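Clutell Wood Finishing Oil, Clear

Home / Kitchen Care / Oils and Waxes

Clutell is a clear oil for cutting boards, butcher block, wooden spoons and other bare wood used around food. It soaks into the grain and dries to a low sheen. It doesn't form a film, so there is nothing to chip or peel later on.

We have sold it under the Clalline name since our first shop on Cabrera Street. The recipe is the same one Percy Rengifo mixed for his own counters: food-grade mineral oil with a small amount of beeswax. No stain, no scent, no nut oils.

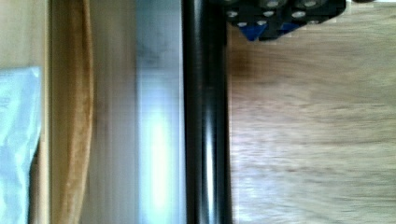
In the workspace.

Sizes

Small bottle, flip cap. Good for a couple of boards.
Large bottle, screw cap. For counters and shop use.
Refill can. Ships by ground only.

How to apply

Wash the board with dish soap and let it dry overnight, standing on edge. If the surface feels rough, sand it lightly with the grain and wipe off the dust.

Pour a little oil in the middle and spread it with a cotton cloth. Do the edges and both faces. Wait 15 minutes, then wipe off whatever is still sitting on top. End grain drinks more than face grain and will usually want 2 coats the first time. Leave the board overnight before you cut on it.

A new board should be oiled once a week for the first month. After that, do it when the wood starts to look pale or when water stops beading.

What it works on

Maple, walnut, cherry, beech, acacia and most other hardwoods. It can go over wood that has been stained, but test a hidden spot first. Some water-based stains will lift onto the cloth. It will not soak through varnish or polyurethane, and those finishes have to come off before you start.

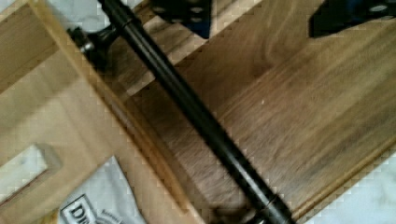

Dark-stained wood panel.

Color change

Clear oil still darkens bare wood a little. Pale woods go slightly yellow. Walnut goes deeper brown and stays that way. If you need to match an older piece, order the small bottle and try it on scrap.

Storage and care

Keep the cap on and store at room temperature. The beeswax can settle in cold weather. Stand the bottle in warm water for 10 minutes and shake it. Don't microwave it.

Oiled boards should be washed by hand. A dishwasher will strip the oil in one cycle and may open the glue joints. Keep boards a few inches away from ovens and other appliances that give off heat, as repeated warming on one side can make them cup.

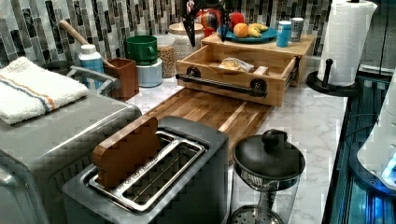
If a board has already cupped, lay it with the hollow side down on a damp towel overnight, then let it dry on edge before oiling. Deep cracks won't close with oil. Our Trurum board wax fills fine surface checks and can be used on top of Clutell once the oil has soaked in.

Shipping and returns

Orders leave our shop within two business days. Unopened bottles can be returned for a full refund. For questions about counters or large orders, write to Beca Gape through the contact form and include the size of the surface.

Page updated October 23, 2021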